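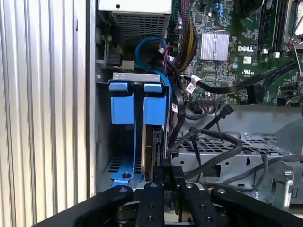

The Long Way to a Home Game

The bus to Clultov leaves at 21 minutes past five in the morning, and if you follow Laing to their away matches you learn to be on it, with a blanket and something hot in a flask. I have made that trip more times than my family would like. This May I made it again, for a match that was meant to be played on our own field.

Our ground at Laing was under repair, you see. The drains had given up over the winter, and by spring the near goal stood in a puddle big enough for ducks (there were ducks). So the league gave us Clultov's pitch for our last two home games, 45 miles down the valley, and asked us to make the best of it.

And we did, in our way! Somebody hung our old banner over the rail, upside down for most of the first half, and the woman at the tea window let us put our own pies in her oven. Clultov people came too, 50 of them at least, though their own team wasn't playing. They stood behind our goal and learned our songs, or most of the words anyway.

The visitors were Prornora, a tidy, stubborn side who had been up near the top since fall. They scored early from a corner - a scruffy one, off a knee - and for a long while it looked as if that would be that. Then our left back, a boy who had hardly crossed the halfway line all season, wandered forward and hit the ball so sweetly that even the Prornora bench clapped. It finished 2-2, and we sang all the way home.

Next up is Mondunora, away, on the far side of the hills. I have already washed the flask.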